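Tarros de cristal con aro de madera: ¿alguien los usa de verdad para guardar comida?

Foro Cocina y despensa > Recipientes y conservación
Tema abierto el 25/11/2024

keegan_landry
Buenas. Llevo meses viendo en todas partes el mismo tipo de tarro: cilindro de cristal transparente, un aro de tono madera en la boca y una tapa, también transparente, con un poco de cúpula. Lo venden para café, para harina, para galletas, para pasta, para lo que haga falta. El de Flivetti cuesta 46 euros el grande y en la ficha pone "cierre natural", que a mí no me dice nada. ¿Natural cómo? ¿Cierra o no cierra?

Mi suegra guarda el arroz en botes de mermelada reciclados y no ha tenido un bicho en su vida. Antes de gastarme ese dinero me gustaría leer a alguien que lo haya usado más de una semana y que no viva de hacer fotos de estanterías.

VernaK
Yo tengo dos desde mayo, no de esa marca, unos Sorensen que me regalaron. Para el té en hojas me van bien y quedan preciosos, eso lo digo de entrada porque veo por dónde va el hilo. Los abro todos los días, los lleno cada dos semanas y no he notado que el té pierda nada. ¿Herméticos? Pues no lo sé, no he hecho pruebas de laboratorio, pero tampoco creo que lo necesite para lo que es un té que se acaba enseguida.

dexter_escobedo
"No he notado que pierda nada" es lo que dice todo el mundo de todos los botes. El té en hojas tarda bastante en estropearse y quien lo bebe a diario se acostumbra al sabor que va teniendo. Prueba con galletas de las finas, déjalas diez días en una cocina con la olla en marcha y luego me cuentas.

Mi problema con estos tarros es el aro. Si es madera maciza se mueve con la humedad, y una pieza redonda que se mueve al lado de un cristal que no se mueve acaba en holgura o acaba en grieta. Si es corcho, se come por el borde. Y si es plástico pintado de color madera, te han cobrado madera.

ruxandra.preda
Dexter, lo de la grieta me parece exagerado. Para que un aro reviente tiene que estar muy mal secado o tienes que meterlo en el lavavajillas, cosa que además viene prohibida en cualquier caja. Tengo una ensaladera de madera que ha pasado seis años entre el fregadero y la terraza y ahí sigue.

dexter_escobedo
Una ensaladera no tiene que encajar en nada.

keegan_landry
Ahí le doy la razón a Dexter. Y la foto del catálogo siempre está hecha con la misma luz de mañana y la misma ramita de eucalipto.
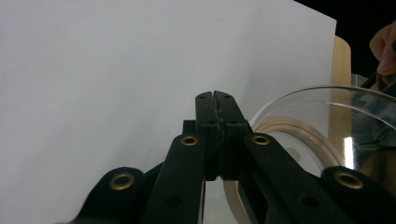
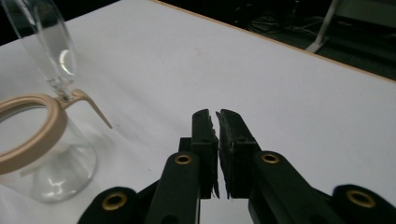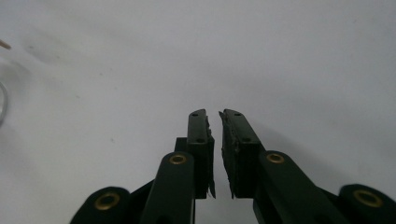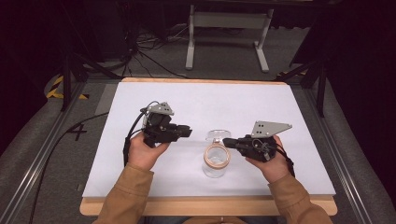
Lo que yo quiero saber de un tarro es dónde apoya la tapa, y eso las tiendas no lo enseñan casi nunca. Te lo ponen cerrado y lleno de macarrones. En la última foto por lo menos está abierto: el aro va alrededor de la boca y la tapa queda justo detrás, inclinada, con la cúpula asomando por encima. Con eso ya me hago preguntas. ¿La tapa se posa en el aro y ya está? ¿Hay silicona en alguna parte? Yo no se la veo, aunque tampoco se ve el canto de la tapa lo bastante bien para jurarlo. Y una tapa abombada y sin asa tipo pomo, suponiendo que no lo lleve, con las manos mojadas la quiero ver yo.

lizelle_j
Llego de trabajar en una tienda de menaje (no diré cuál) y he abierto y cerrado muchísimos de estos delante de clientes. Hay dos familias y por fuera se parecen tanto que la gente se lleva la que no es.

La primera tiene una junta de silicona metida en una ranura de la tapa. Esa cierra decentemente. Notas que al levantarla hace un poco de resistencia, y si el fabricante es serio la junta se vende aparte como recambio.

La segunda es decorativa: la tapa descansa por su peso y el aro está puesto para que no choque cristal con cristal. Para caramelos envueltos, para bolsitas de infusión o para algodones en el baño, perfecta. Para harina no la vendería, y aun así se vende.

Con esa foto no puedo decirte cuál es. Tampoco diría que el aro es madera, la verdad, lo parece y poco más. Para saberlo hay que darle con la uña.

VernaK
Los míos deben de ser de la segunda familia, entonces. Se levanta la tapa con dos dedos y no ofrece ninguna resistencia. Me da igual, siguen siendo bonitos.

dexter_escobedo
Verna, a mí me parece estupendo que sean bonitos. Lo que me molesta es el precio de bote hermético con la prestación de campana de quesos.

keegan_landry
Lizelle, gracias, es la primera explicación que leo que separa una cosa de la otra. ¿Y la ficha del producto? ¿Hay alguna palabra que delate a los decorativos?

lizelle_j
"Almacenaje con estilo", "cierre suave", "tapa de contacto". Si el vendedor puede decir que tiene junta, te lo dice en la primera línea. Cuando hay que buscarlo, mala señal. El "cierre natural" ese no lo conocía, pero me suena a pariente.

ruxandra.preda
Voy a llevar un poco la contraria. En una casa normal la harina dura un mes. Los bichos de la harina suelen venir ya en el paquete, así que un cierre perfecto lo único que hace es que se queden a vivir dentro de tu tarro en vez de pasearse por el armario. Que algo es, vale. Pero vender la junta de silicona como si fuera una caja fuerte tampoco es serio. Yo compré el juego de Bredon con clip metálico precisamente por hermético y las juntas me olían a goma vieja antes del verano. Olía la avena, olía el azúcar, olía todo.

dexter_escobedo
¿Las secabas sueltas o las dejabas puestas?

ruxandra.preda
Puestas. No voy a desmontar un tarro cada vez que lo friego.

dexter_escobedo
Pues por eso olían.

ruxandra.preda
O porque la silicona era mala. No me pidas que me ponga a criar juntas.

lizelle_j
Las dos cosas pueden ser. Hay silicona que coge olor la seques como la seques, y he visto devoluciones por eso. Hervirla unos minutos ayuda a veces. Con comino dentro, despídete.

VernaK
Una pregunta que se sale un poco del tema: la mesa de las fotos, con la superficie blanca y el canto de madera clara, ¿aguanta bien el trote? Estoy mirando una Vedetwood parecida para la cocina y me da miedo el blanco. En la segunda foto me parece ver unas sombras grises en la parte blanca, como de roce, y eso es justo lo que me temo.

keegan_landry
Yo también las veo, muy flojas. No sé si se van con un trapo. De Vedetwood no puedo decirte nada, no he tenido ninguna, y el blanco mate en general me parece una condena. Mi encimera anterior era así y cada sartén que arrastré quedó firmada.

dexter_escobedo
Blanco mate en cocina: no. Fin de mi aportación sobre mesas. Y fíjate en la cuarta foto, eso es más bien una lámina blanca o gris clara puesta encima, con la madera asomando por el borde del fondo. Yo no compararía con un tablero lacado. Si te gusta el blanco, una lámina que puedas cambiar es bastante más lista que un acabado que tengas que mimar.

VernaK
Tomo nota de lo de la lámina. Del mimo ya me ocupo yo, que limpio más que tú.

ruxandra.preda
Volviendo al tarro. Keegan, ¿para qué lo quieres exactamente? Porque llevamos medio hilo y no lo has dicho.

keegan_landry
Café en grano. Medio kilo cada vez, en la encimera, al lado de la cafetera.

ruxandra.preda
Acabáramos. Cristal transparente, en la encimera, con café. Ni este ni el de clip ni ninguno. La luz le sienta fatal. Déjalo en su bolsa con válvula, bien enrollada y con una pinza, y gástate el dinero en café.

lizelle_j
De acuerdo con Ruxandra. Si insistes en el tarro, dentro de un armario y con junta. Y mira la boca: con 11 cm de diámetro cabe una mano con la cuchara, con menos acabas volcándolo y poniéndolo todo perdido.

dexter_escobedo
Yo añadiría una prueba casera que se puede hacer en la tienda si te dejan, y si no te dejan ya es una respuesta. Metes un trozo de papel fino entre la tapa y el aro, cierras y tiras. Si sale sin rozar, por ahí entra aire. Lo repites dando la vuelta entera, porque los aros malos cierran por un lado y por el otro no. Con mi madre hicimos esto en casa con un tarro de galletas y salía el papel solo en más de la mitad de la vuelta.

lizelle_j
A mí me lo han hecho clientes con el tique de compra. Funciona, aunque con la junta recién estrenada pasa casi cualquiera. Lo interesante es cómo está al año.

VernaK
He hecho lo del papel con los míos. Sale. Sale por todas partes. Ahora tengo menos cariño a los dos tarros y os echo la culpa a vosotros.

keegan_landry
Bueno, pues me quedo sin comprar, que era mi idea inicial, pero con mejores argumentos. He escrito a la tienda para que me aclaren lo del "cierre natural" y me han contestado con un enlace a la misma ficha. Si alguien tiene el grande de Flivetti en casa y puede hacerle una foto al canto de la tapa por dentro, que la suba. Sigo sin creerme que lleve junta, pero si la lleva lo reconozco por escrito.

dexter_escobedo
Y que diga también si el aro se ha movido. Yo de eso no me bajo.

ruxandra.preda
Apuesto la ensaladera a que no.

Contacto | Normas del foro | © Foro Cocina y despensa | Volver arriba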